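Notes on recording hand demonstrations, part two

In the last post I covered teleoperation on the Lokent arm: leader arm on the left of the bench, follower on the right, a two-channel foot pedal for start and stop. We had 20 good episodes by the end of the first session and I was fairly pleased with them. Then I replayed them and found that most of each episode was me waiting for the follower to settle. A placement that takes a person two seconds took me seven through the leader arm, and the pauses went straight into the data.

So for October I've changed over to bare hands. The demonstrator wears the camera on their head, does the task the ordinary way, and the hand poses are estimated afterwards. The robot isn't involved until training. Jaiswal is the name of the converter I'm using to turn hand poses into gripper targets. It is slow and badly documented, but it keeps the timestamps intact, and the previous one didn't.

The task is small-object arrangement. Bottles, mostly glass, with caps of different shapes, are picked up, turned if necessary and set down on a board. I chose glass because the follower's depth sensor is poor with it and I wanted to know how poor before committing to anything larger. Clear glass is the worst case. The sensor reads the surface behind the bottle and reports that nothing is in the way.

A few things about the recording protocol have changed since the teleop sessions.

Each episode starts with both hands out of view and ends the same way. With the leader arm I had a pedal to mark the boundaries. With bare hands there is nothing to press, so the segmenter looks for the hands leaving and entering. It misses the boundary when the demonstrator scratches their nose between episodes, and I've had to merge a number of those by hand.

Sleeves get rolled up. The pose estimator uses the wrist and the first part of the forearm as an anchor, and a loose cuff shifts the wrist point by as much as 2 cm. That is more than the gripper can tolerate on a narrow cap.

The demonstrator is told to move at normal speed. People slow down when they know they're teaching a machine, and they exaggerate the release. I'd rather have the real release, including the small adjustments with the fingertips after the object has touched down. Those adjustments are the part I could never get through the leader arm, which has no force feedback worth the name.
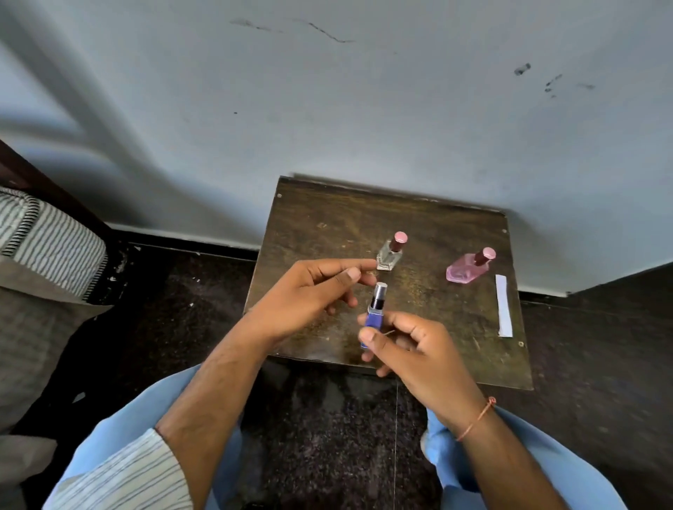

Gunhild Dalsgaard wrote to me after the first post to say that I was giving up too much. Her argument was that a leader arm can only record motions the follower is able to make, so every teleop episode is feasible by construction. A hand has five fingers and a wrist that bends in ways the Lokent's doesn't. Record people, she said, and you will spend the time you saved throwing out episodes the arm can't reproduce.

She's right about the feasibility. I ran the first batch through the converter with the joint limits switched on and nearly a third of the segments were rejected. The commonest cause was the thumb wrap. People often hold a small bottle with the thumb across the front and the fingers curled around or under it, then roll it upright with the wrist. A parallel gripper has no equivalent. The converter picks the closest pair of opposing contact points and hopes, and if those points sit on a rounded cap the simulated grasp slides off.

The second cause is two-handed work. Bringing in the other hand to steady or straighten something is natural, and I don't want to forbid it. At the moment the converter assigns one hand as the gripper and treats the other as part of the environment, and that produces some odd contact labels. I've started tagging each segment by which hand is carrying the load. It's tedious, and I've written a small script called Grurnlow that proposes the tags so I only have to correct them. It is wrong often enough that I don't trust it unattended.

What I'd say in reply to Gunhild is that the rejected segments weren't expensive. A bare-hand episode costs a few seconds of someone's time. A teleop episode costs several times that, plus the setup, plus the recalibration when the leader arm drifts (mine drifts when the room warms up in the afternoon). Even after discarding a third, I come out ahead on usable placements per hour.

The target is 3,000 segments before I train anything. I picked that number from the learning curve on the earlier block-stacking runs, and blocks are easier than bottles, so it may be low.

For training I plan to mix the two sources. The bare-hand data goes in first, to teach the order of operations and the approach paths. The teleop data goes in afterwards at a lower learning rate, so the last few centimetres of each motion come from something the arm has really done. Jimier, the training harness, supports weighting by source, although the option only takes effect if you also set the shuffle seed. I lost an evening to that.

Remaining problems, in no special order. The exposure on the head camera hunts when the demonstrator leans forward, and the hand estimate jitters for a few frames each time. I'll lock the exposure and accept darker footage. Objects lying on their sides get confused with objects the demonstrator has finished with, so the success label needs an orientation check for the upright placements. And the clock on the head camera runs fast against the desktop, which doesn't matter yet but will once I'm lining up both sources.

The converter config is in the repo under the same folder as last time. Use the version with the joint limits on. The other one will accept anything.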